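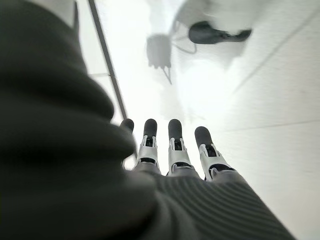 The floor at Rirncombe, looking bright.

Print | E-mail

March 22, 2020
By the Rirncombe project office

Progress report no. 2 to the Priston Fund

The floor has used up $1,205 of the grant and most of our conversation since the last report. The old boards had a slope that visitors kindly described as character. Borau, our flooring contractor, called it something else and charged $800 to level it. The rest went on finish, and on a second can of finish after we disagreed about the first.

Storage is behind. The Tichý shelving was promised before winter and is now promised for June – we have stopped asking which one. We have held back some $500 to pay for it, and would like to carry that sum into the next period.

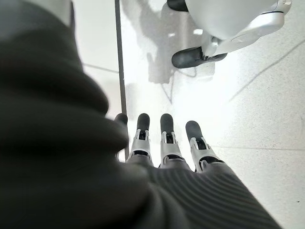
Will the room need to close again when the shelving arrives?
Only for a day, while the units are fixed to the wall. Classes booked for that day will move upstairs, where the floor still has plenty of character.

Contact us | © Rirncombe | Back to top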